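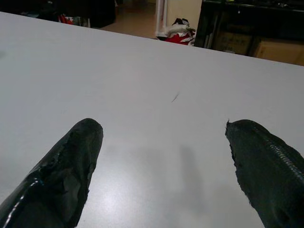
Subject: Re: Skonine patches, dose when changing brand

Someone on the list wrote:

> My pain clinic has moved me from Zindora tablets to Skonine patches. The
> letter gives the patch strength but says nothing on how long to keep
> taking the tablets once the first patch is on. I was taking 4 a day. The
> surgery says ask the clinic and the clinic has an answerphone. Has anyone
> else made this switch, and did you overlap the two?

I made the same switch in April, so I can tell you how mine was done, but please don't copy it. Ring the clinic again and ask for the pharmacist by job title, not the nurse line. Mine rang back the same afternoon. If you can't get through, the pharmacist at any chemist can look at both labels with you, and there is the out-of-hours number on the back of the clinic letter.

A patch is slow to start. The drug has to build up under the skin before much of it gets into the blood, and in my case that took the best part of a day. I was given a written plan for the tablets over that first stretch, with times on it. You should have one too, and I would not put the first patch on until you do. Taking both without a plan is how people end up far too drowsy.

It works the same way in reverse. When you take a patch off, what is already in the skin carries on coming through for hours. I was told to wait 18 hours before going back to anything else, but that figure was for my strength and my kidneys.
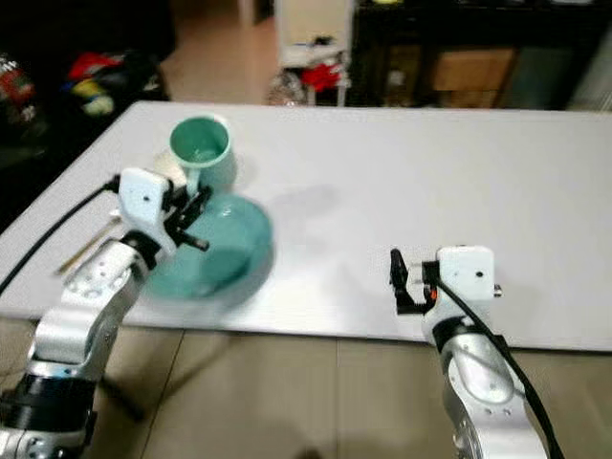
Other things I wish had been in the letter:

Heat makes a patch release faster. No hot water bottle or heat pad on it, and go easy on long hot baths. The same goes for a fever, so ring someone if you get one.

Move the site every time. I write the place and the time in a notebook, 8 in the morning on change days.

Don't cut them. The Limitz leaflet that came with mine says so in small print on the back.

Fold the old one sticky side in before you throw it away — there is still a fair amount left in it, and that matters if you have children or pets.

On whether it is any better than the tablets: my pain is much the same, but I sleep through, and the sick feeling in the mornings went after 14 days. The itching under the patch has not gone. Makris tape round the edges made that worse, so I stopped using it.

If you do get an answer on the overlap, please post what they told you and what strength it was for.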